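Two hands, one policy, and a lot of fruit

Jul 30, 2022

I have spent most of this month teaching a robot to move things around a glass coffee table, which my parents now describe to their friends as "computers."

The question was simple enough to fit on a napkin. If you train one policy on two different hands at once, does each hand get better, or do they drag each other down like roommates? Kheri Minja bet on roommates. I bet on better, mostly to annoy Kheri.

We recorded 36 demos per hand and ran 24 trials each on objects the policy hadn't trained on. Trained alone, the gripper managed 17. Trained jointly, it managed 17. The five-fingered hand went from six to 17, so we both claimed victory and Zdenka Omerović told us to go write it up.

The pineapple trials were my favorite. Round plate, five fingers on the left arm, gripper on the right, and me holding my breath over a piece of fruit.

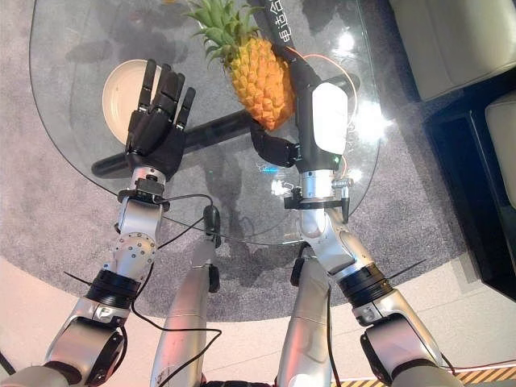 What I'd do differently

More trials, obviously. Also a baseline with a bigger network, which Zdenka asked for in January and has asked for at every meeting since.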